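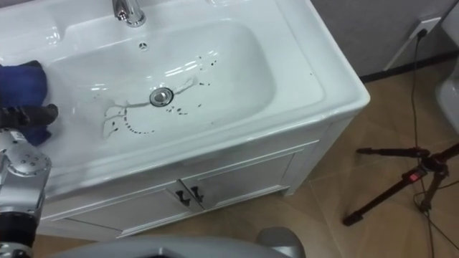
Mustonen asked straight away whether we were buying a second arm or just replacing the one we've got, as the agenda said both. Fair point, and that was my typing. It should have read "second arm". I've corrected it on the shared copy.

Equipment planning meeting, Thursday, Jodell building, upstairs. I took the notes again, so shout if I've got you wrong.

1. Last time
Agreed as written, apart from the spelling of Grusell, which I'd managed to get wrong twice (sorry!).

2. Second arm for the bathroom cleaning work
We had two quotes in. Coltska is the dearer one but includes fitting and a spare set of gripper fingers. Grusell is cheaper on paper, then you add delivery, the mounting plate and the training day and the gap more or less closes. I said I'd lean towards Coltska, mostly for the spares. Mustonen would like to see the Grusell one running on a sink before anyone signs anything, and the rest of the room came round to that. So we ask Grusell for a demo, and if they can't manage it by July we go with Coltska.

There was a long chat about whether an arm that can hold a cloth is enough, or whether we should be budgeting for a proper tool changer as well. I'd love one! But it's a lot of money and we'd have to drop the new batteries, so it's parked until the autumn.

3. Consumables
Cloths: order 16 packs, same blue ones. Gripper pads: 5 sets. We also want another tripod, and longer power leads for the test bathroom (the wall socket is never where you need it).

4. Servicing
The current arm has done more than 4 months over its service interval. Agreed it gets booked in before we spend anything else, and the cost comes out of this year's repairs line, not the new equipment one. Mustonen wanted that written down, so it is.

5. Any other business
Storage came up. If the second arm arrives before the shelving does, it lives in the upstairs office, crate and all.

Actions
Me: Grusell demo, service booking, cloth order.
Mustonen: go back to Coltska about how long the quote stands.
Tool changer prices: carried over.

Next meeting same room, 2 pm.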